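Winisberg to vote again on the drawer law

WINISBERG — The town council will take another run in May at the measure known officially as the Household Storage Clarity Ordinance and unofficially, at the bakery, as the drawer law. It failed last time on a tie. One member was in the hallway looking for a pen.

The ordinance would set aside 15 minutes at the end of every council session for residents to trade, give away or publicly mourn the containers they no longer have lids for. It would also fund a swap shelf outside the town hall, open until 9 p.m., with a budget of $1000. Supporters call this modest. Opponents point out that the town has been waiting on a new stop sign at the foot of Grurkus Hill for longer than the shelf has been a gleam in anyone's eye, and that a stop sign does not need a budget for labels.

The push comes from a residents' group that goes by Org. The name was supposed to be longer. The rest of it is still being discussed, and the banner was paid for by the letter.

Org says it surveyed 80 households over the winter and asked each one to open a kitchen drawer without preparing it first. In 26 of them the drawer would not open. The group has taken this as proof of a crisis. The council's own response, two paragraphs long, suggests it may be proof of a spatula. 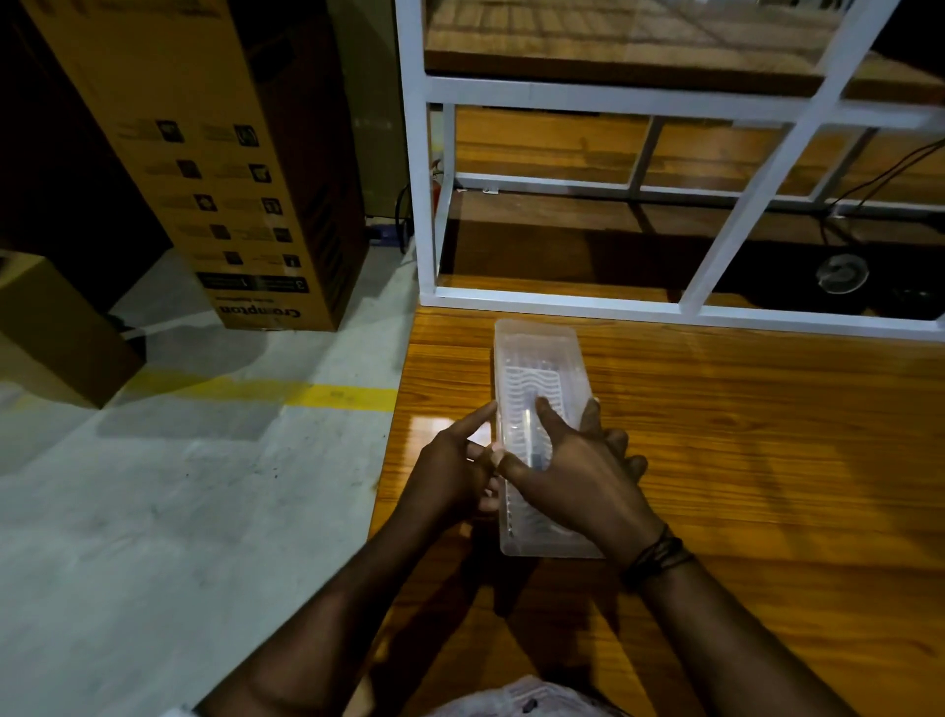
TOWN & COUNTY

Trays and drawer inserts are where the argument gets heated. The current draft defines a container as anything "intended to hold other things in an orderly manner," which, as one written comment observed, would exclude most of the containers in Winisberg. A tray with a ribbed insert counts as one item under section two and as two items under section four. Both sections passed committee on the same night, by the same margin, after the coffee ran out.

Then there is Pretenik, the next town over, which opened a swap shelf of its own last fall and has been unbearable about it ever since. Its newsletter reports that the shelf is "thriving." Visitors from Winisberg report one fondue set and a great many jar lids, and say the fondue set has been there every time they checked. They have checked more often than they care to admit.

Should the measure pass, the shelf could be up by the end of summer, provided a place can be found to store it until then.

Public comment starts at 7 p.m. Residents are asked to bring no more than one container each and to take it home again afterward.

RECENT IN TOWN & COUNTY
Grurkus Hill stop sign delayed again
Pretenik newsletter wins award from Pretenik
Library book sale ends with more books than it started with
Parking on Mill Street: a clarification of last week's clarification
Duck pond to reopen, ducks unaware it had closed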